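3. Storage of samples between collection and analysis

3.1 Background to the holding period

Most published work on small upland reservoirs gives the date on which water was taken and the method by which it was analysed, and says little of the days between. In our own earlier work at Korkmont we did the same. When the two laboratories taking part in the present study compared their records, it became clear that bottles from a single sampling round had been kept under quite different conditions, and that some of the spread in the nitrate and phosphate results could be put down to this. The present section sets out how samples were held, and what effect the holding period had on the figures reported in Section 4.

The reservoir at Korkmont was built in 1833 to supply a group of dye works downstream. It has no treatment plant of its own, and the water now passes by a covered channel to the lower basin at Tudbridge. The catchment is mostly rough grazing with peat on the higher ground. After heavy rain the inflow turns brown within hours, and the fine material stays in suspension for a long time. This matters for storage, as phosphate moves on and off fine particles while a bottle is standing.

3.2 Handling on arrival

Samples were taken from the bank at 3 stations: the main inflow, the dam wall and the channel mouth. Each bottle was rinsed with water from the station before filling, filled to the shoulder and kept in a cool box until it reached the laboratory. Half of the bottles from each round were filtered at the bank. The others were left unfiltered so that the two treatments could be compared.

On arrival the bottles were entered in the log and divided between the cold room and the bench. Bench samples were kept out of direct sunlight, but no attempt was made to control the temperature beyond the ordinary heating of the building. We wanted this group to stand for what happens in practice when a delivery comes in late and cannot be dealt with until the next working day. General bench work went on as normal throughout (Figure 2).

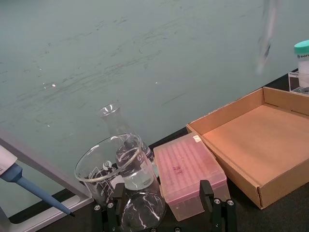 Figure 2. General view of a laboratory bench.

Cold room samples were held in the dark at the setting normally used for drinking water work. They were brought out in small batches and allowed to reach room temperature before analysis, which took longer than we had planned for the larger bottles. Where a bottle was opened more than once, the second reading was recorded but left out of the main comparison.

Nitrate was measured by ion chromatography and phosphate by the molybdenum blue method. Both laboratories worked from the same written procedure, which was drawn up before the October round and was not changed afterwards. Standards were made up fresh for each batch. Blanks were carried through every stage, including filtration, and were stored alongside the samples to which they belonged.

3.3 Effect of storage on nitrate

Nitrate changed little in the filtered samples, whether they were held cold or on the bench. The differences between first and last readings fell within the repeatability of the method at all stations. We therefore treat filtered nitrate results as sound across the whole holding period.

The unfiltered samples were less steady. Those from the dam wall behaved much like the filtered ones, but bench samples from the inflow showed a slow fall, which was clearest in the bottles taken after rain. The likely cause is uptake by bacteria and algae living on the suspended peat. Cold storage slowed the fall and did not stop it. The same pattern was reported by the operators of the Bennani basin in their internal records, although their sampling was less frequent and their bottles were of a different type.

3.4 Effect of storage on phosphate

Phosphate was the more troublesome of the two. In unfiltered samples the readings moved in both directions, rising in some bottles and falling in others from the same station and the same round. We could find no link with the position of the bottle in the cold room or with the order of analysis. There was a weak link with turbidity at the time of collection.

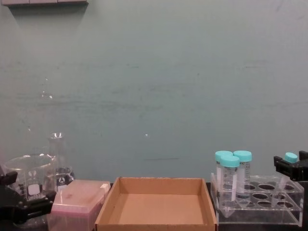 Filtering at the bank removed most of this scatter. Filtered samples held cold agreed well with those analysed on the day of arrival, and the bench group was only slightly worse. The remaining differences were largest at low concentrations, where a small loss to the wall of the bottle makes up a larger share of the total. Plastic and glass bottles were both used in the first round. The glass bottles gave slightly steadier results, but they are heavy to carry down from the dam and we went back to plastic for the later rounds.

A further point concerns sample volume. Our standard bottle holds 200 ml, which is enough for both tests with some left over for a repeat. Smaller bottles were tried at the channel mouth, where access is awkward - the steps there are steep and often covered in moss - and gave poorer agreement between repeats. We suspect that surface losses are again the reason, but the number of small bottles was too low to test this.

3.5 Consequences for the older records

The Vestano survey, which is the only long set of figures for this part of the valley, was carried out on unfiltered water. Its nitrate values for the dam wall can be used with little correction. Its inflow values are probably low for the wetter months. We have not tried to adjust them, as the holding times were not written down and any correction would rest on guesswork.

The phosphate values in the same survey are harder to judge. They are of the right order when set against our own, and the seasonal rise in autumn can be seen in both sets. Single readings should not be relied on. In Section 4 the Vestano phosphate figures are shown as seasonal means and are left out of the trend analysis. Those for nitrate are included for the dam wall alone.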